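4. Descalcificação da chaleira Selcombe

O fabricante promete que o ciclo automático chega para tudo. Com água dura, duvido. Faça o procedimento manual pelo menos uma vez antes de confiar na luz verde.

1. Desligue a chaleira da tomada e deixe-a arrefecer.
2. Encha com água até à marca inferior.
3. Dissolva 19 g de ácido cítrico.

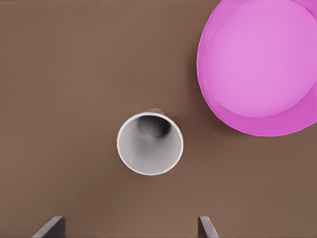 O ácido cítrico vende-se em saquetas «à medida», que raramente o são. Pese-o. Um copo branco e liso, como este, de boca redonda e interior cinzento-claro, serve para o pó, mas não tem escala: a olho, erra-se sempre por excesso.

4. Ferva uma vez e espere 20 minutos.
5. Despeje e enxague duas vezes.

CUIDADO: nunca misture ácido cítrico com lixívia.

Nota: o código 586 no visor significa, em teoria, «calcário removido». O aparelho só conta fervuras, não mede calcário nenhum. Passe o dedo pelo fundo depois de frio.

Panelas de inox com manchas brancas aceitam a mesma solução, morna e sem ferver.

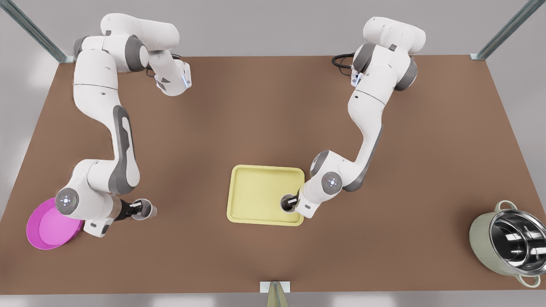

Gunvor Engström escreve que usa vinagre há anos e nunca viu diferença, a não ser no cheiro, que lhe ficou no chá durante dois dias. Acrescenta que o 586 lhe apareceu com o fundo ainda áspero.

6. Se o fundo continuar áspero, repita a partir do passo 2.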